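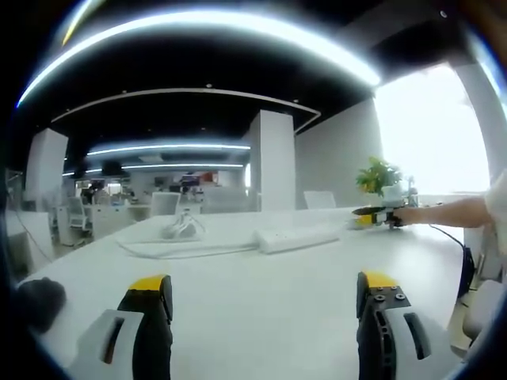
Long table, both grippers up, plant end. View from the left unit.

Notebook > Handheld grippers > Faults > Unit 2

January 19, 2020

Right unit dropped out again. Same as the December one I think but this time I have the log so writing it down before I forget the order of things.

Setup: left unit = the one with the view above, right unit = the other handheld, yellow section, cable off the right side of the table. Both on the Venar firmware, logging into Simurham on the laptop. Task was nothing fancy, come in toward the plant from both sides, close, open, back off. Samina on the right unit, me on the left.

What happened: take 29. Closed on a leaf stem, fine. On the open command the right jaw stayed shut. No beep, no error on screen. Trigger released, Samina confirmed finger fully off it. Then it closed HARDER. She had the other hand near the jaw by then to free the leaf and it caught the tip of her index finger. Red mark, no broken skin. Pulled the plug at the laptop end and the jaw went slack. She's ok, says it was more of a surprise than anything. Went in the accident book anyway.

So this is a safety one now and no longer an annoyance.

Log says:
- trigger value goes to 0 as it should
- jaw position target does NOT follow, holds last value for 4 seconds, then jumps to fully closed
- motor current sits at the limit the whole time after that
- encoder count off by 2000 between one sample and the next, no motion in between that I can find

That last one is the intresting bit. A jump that size isn't the jaw moving, it's the count getting lost. Controller thinks the jaw is wide open, so it pushes it closed. Fits. Doesn't explain the hold before it.

Tried afterwards (nobody's hand anywhere near, jaw closing on a foam block):
1. Wiggled the cable where it goes into the grip. Got the jump on the second wiggle. Got it again a bit later.
2. Same with the left unit. Nothing, even when I was pretty rough with it.
3. Swapped the cables over. Fault stays with the right unit. So not the cable — connector inside the grip, or the board behind it.
4. Opened the grip. Strain relief clip is there but not seated. Cable weight has been pulling straight on the connector every time it hangs over the side of the table. Could have been like that since the December repair, which was me. Noted.

Reseated the clip, could not get the jump after that, but I don't trust it. One pin looks a bit dull compared to its neighbors. Ordering a new connector from Hafstein, also a spare.

Bigger problem is the firmware. A lost count should never end in full current. There is supposed to be a check, encoder jump over the threshold = motor off. Looked in the config and the check is turned off on both units. Left over from the Ultach demo, when it kept tripping and somebody (not saying who) commented it out. Back on now on the left unit. Right one is tagged out, red tape on the grip, in the drawer. DO NOT USE even if it seems fine.

Rules until fixed:
- no free hand near the jaws with power on, leaf stuck or not. Unplug first
- cable taped to the tabletop with slack before the grip, not hanging
- current limit down to half on the left unit

Takes before 29 look clean on a quick pass, keep them. 29 itself moved to the fault folder. Haven't checked if the timestamps drifted during the hold, need to do that before anyone uses the set.

To do: write the timeout so a stale target can't sit there (Samina has a start on this). Find out where the 4 seconds comes from, I don't see that number anywhere in the config. Ask for a proper kill switch on the table, reaching across to the laptop was too slow.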